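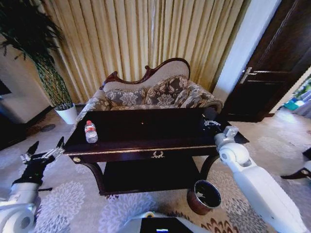

LAMISI'S CORNER: IN PRAISE OF THE GOOD ROOM

Hello again from Lamisi Mensah, back at the keyboard after a month of other people's basements! I promised last time I'd write about the Sallthorpe sale and I will, but first I need to get something off my chest about front rooms.

When I was a kid we had one room in the house that was the good room. You did not eat in it. You did not sit in it unless somebody's pastor was visiting. My aunt had one too, and hers had a glass cabinet full of cups I never once saw with tea in them. I used to think this was the silliest thing grown-ups did, and I swore my own house would be all beanbags.

Well. I'm a grown-up now and I want a good room so badly. I want dark shiny wood and curvy legs and gold trim and a sofa with flowers on it (damask, please, the bigger the better). I've had ten years of gray boxy couches and I'm done. And going by the mail that comes in to this newsletter, plenty of you are done too.

The nice part is that fancy old-style furniture is cheap right now. Not the true antiques, those still cost what they cost, but the copies, the stuff people bought in the eighties and nineties for exactly the kind of room I'm talking about. Their kids don't want it. It's heavy, it won't fit up a modern staircase, and it doesn't go with anything. So it ends up at Benítez, the auction place out past the feed store, and that is where I have been spending my weekends and my lunch money.

Which brings me to Sallthorpe. The whole contents of a big brick house on the hill went up for sale in one go, and the catalog was so thick they held it together with a bulldog clip. The final lot number was 3,531. I know a lot of those were boxes of forks, but still! I got there early, had a terrible coffee, and sat on my hands for most of the morning while the garden tools went by.

I came home with a hall table. $260, which was more than I'd told my husband and less than I'd told myself. I lost out on a chaise to a lady in a green raincoat who never even looked up from her crossword, she just raised her pencil, and I'm still sore about it.
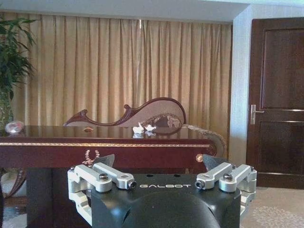 Close in at the table edge.

Now for the boring but useful stuff, as a few of you wrote in asking how to look over a piece before you bid.

Get down on the floor. I mean it, wear pants you don't care about. The top of a table is the bit everyone has been polishing, so it tells you very little. Look underneath for old glue, new screws, and any leg that's a different color from its brothers. Push gently on one corner and see if the whole thing sways. A little sway can be fixed with an afternoon and some clamps. A lot of sway is a different hobby.

With sofas, put your nose right in the seat and breathe in. You'll look ridiculous. Do it anyway, I once skipped this and spent a whole September with the windows open.

Scratches on a glossy finish scare people off, and they shouldn't. I've been using Drullex, the dark one in the flat tin, and on small marks it does fine if you go thin and leave it overnight. On deep ones it just makes a shiny scratch. Coasters from then on, and that includes water bottles!

And please sort out your ride home first. Fanex will rent you a van with a lift on the back for $50 a half day, but they only have 2 of them and on sale weekends they go fast. I've also tried the sister-in-law's hatchback method. We drove home at a crawl with the trunk tied down with a bathrobe belt, and she has asked me not to bring it up.

A reader wanted to know if you can mix one big fancy piece with plain things you've already got. Sure you can! My new table is standing under a calendar from the tire shop. I do think the carpet matters more than people let on, though. Wood like that looks lost on pale laminate and quite happy on something soft.

The next Benítez general sale is on 20/07/2019, with viewing from nine in the morning. I'll be near the rugs. If you see a green raincoat, come and find me right away.

Send me your good rooms for next month, finished or not, and I'll print as many as fit.

Lamisi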